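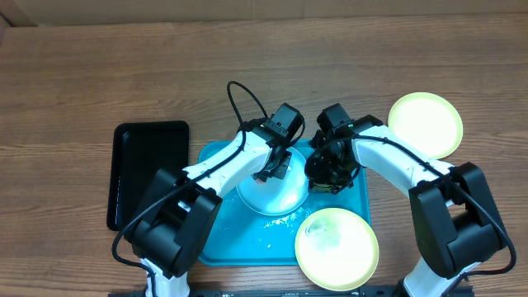

The two arms at work over the bowl and trays, club bench.

About the Robotics Club

Bendia Robotics Club is the after-school robotics group at Cunha College. It is open to students from Year 9 upwards, and most members join with no experience at all. We meet in Room 204, straight after the last lesson, and finish when the late bus goes.

The club was started by Chiamaka Akande, who teaches design and technology and still runs it. Ikhsan Lumenta joined as technician and looks after the workshop, the tools and the spare parts cupboard. Both are in the room at every session.

What we do

The main project at present is called Lutuvness. It uses a pair of arms fixed side by side at one edge of a table, each with its own gripper, and the aim is to get them handling ordinary kitchen things: bowls, plates and trays. Students work in teams of 3. One team looks after the hardware and cables, one writes the control code and one plans the tasks and keeps the log. Teams swap over each half term so that everyone gets a turn at each job.

Tasks start simple, such as moving a single object from a bowl to a plate. After that we go on to tasks where both arms have to work close together without touching, which takes a lot longer to get right. Failed attempts are logged in the same way as good ones.

Younger members begin with Delleo, our own set of starter exercises. It covers safe use of the bench, basic wiring and moving one joint at a time. You need to finish Delleo before you work on the arms.

Open evening and competition

In June we hold an open evening where each team shows one task to families and other students. We also enter a regional schools' competition when we have enough people for a full team.

Joining

Membership costs nothing for students at the college. There is a kit fund of £400 a year from the school, which pays for motors, cable and replacement fingers for the grippers. Long hair must be tied back and drinks stay outside the room.

Forms are at the main office or from Ms Akande. If a session is full we keep a waiting list and will let you know when a place comes up.

Page last updated Feb 20, 2026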